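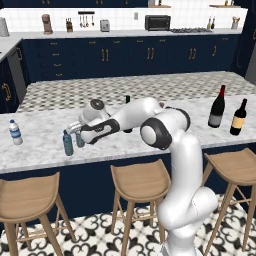 Blue bottles on a marble island with gray veining.

How to keep a marble counter nice without much work

When we moved to the house in Gornside, the kitchen came with marble, and I knew nothing about marble. In my parents' home we had tiles, and my mother washed them with vinegar every evening. So I did the same, for two weeks. Then I saw dull spots near the sink and I learned my first lesson: vinegar and lemon are not for this stone. The acid eats the shine, and no cloth will bring it back.

Daily cleaning

I use warm water, a soft cloth and very little dish soap. My mix is 500 ml of water with 2 drops of soap in a spray bottle. More soap leaves a gray film, and then you wipe three times instead of one. After the soap I go over with clean water, and then I dry. The drying is the part most people skip. In our town the water is hard, and every drop which dries alone makes a small white ring.

Write on the bottle what is inside. I refill old bottles, and once I sprayed window cleaner on a cutting board.

Spots from oil

Oil goes slowly into the stone and makes it dark. Mix baking soda with water until it is like thick yogurt, put it on the spot, cover it with plastic wrap and leave it overnight. In the morning take off the wrap, let the paste dry completely and lift it with a plastic scraper. For 200 g of baking soda I needed 70 ml of water, but add it by the spoon, because not every box is the same. An old spot can need the paste two or three times. Try first in a corner where you do not look often.

Coffee, tea and wine

Blot, do not rub. Rubbing only makes the spot wider. If a brown shadow stays on white marble, a few drops of hydrogen peroxide from the pharmacy (the weak one, 3%) on a paper towel can help. Leave it for some hours under plastic wrap. Do not use it on dark stone, it can make it lighter. And never mix it with other cleaners.

Sealing

My neighbor Kieran Ó Dálaigh, who worked many years with stone floors, showed me the water test. Put a spoon of water on the counter and wait ten minutes. If the place under the water becomes dark, the sealer is finished. I do this test every July, when the windows can stay open for the smell. Sealer does not protect from acid – it only gives you more time to wipe a stain.

Small habits

Put a tray under the olive oil and the soy sauce. The bottom of the bottle is always more dirty than you think.

Put hot pots on a wooden board or a folded towel. Marble itself can take some heat, but the sealer does not like it, and a sudden change can crack the stone.

Turn over new bowls and look for a rough ring on the bottom. Ceramic without glaze scratches. I glue small felt dots there, the same ones as for chair legs – take them off before washing.

Wash your counter cloth separately from the floor cloths, and without fabric softener. With softener it only pushes the water around.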